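Home | Workshop | Gallery | Materials | Visit | Contact

Worktops and Panels: The Fuline Room

The Fuline room is the second of our two fitting rooms at the Wodberg workshop. It was refitted in December, after the old worktops had been in use for longer than anyone had planned. This page covers the surfaces and the joints between them. The cabinets, the sink and the lighting are shown on the Materials page.

The room is used for assembly, sorting and packing. Small parts come in from the Carik store in trays, are laid out on the worktops, checked against the order sheet and packed into cartons. On a full day 1,000 parts can pass over the same stretch of worktop, so the surface has to be easy to wipe and easy to see against. The old tops were dark brown. Black screws and gray washers disappeared on them, and people spent time looking for things that were right in front of them.

We chose a pale gray with a matte finish. White was tried first, on a loose board laid over the old top for a week, and it was too bright under the ceiling lights. The gray was easier on the eyes. Pencil marks show up on it and come off with a damp cloth. Packing tape peels away without leaving much behind if it is removed the same day. Tape left over a weekend needs a little dish soap and warm water.

The new surfaces were put in as separate panels. A single long top would have had to come in through the window, and the stairwell at Wodberg has a tight turn halfway up. Separate panels can also be lifted out one at a time. If one gets a deep cut or a burn, it can be changed without clearing the whole room.

The cost of doing it this way is that there are joints. We were asked several times whether we would fill them. We left them open. Filler in the old tops cracked within a year and collected dirt along the edges. An open joint can be cleaned with a thin card wrapped in a cloth, or with the brush nozzle on the vacuum. This is done on Thursday, at the end of the day, when the trays have gone back to the store.

A few notes for people who use the room:

Keep glue pots on a mat. Glue that runs into a joint is hard to get out.

Do not cut directly on the panels. There are 6 cutting mats in the rack by the door, and they should go back there when you finish.

Loose washers and pins tend to roll toward the joints. Sort them in a tray with a lip.

Cartons over 50 pounds go on the floor bench, which was built for heavier loads.

Wipe the surface before laying out paper labels. Dust stops them from sticking properly to the cartons.

The Melnyk room next door still has its original tops. It will be done in the same gray when the packing season is over, and its pictures will be added to the gallery then. 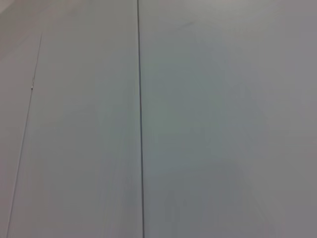
Pale gray surface, close up, with the dark line of a joint.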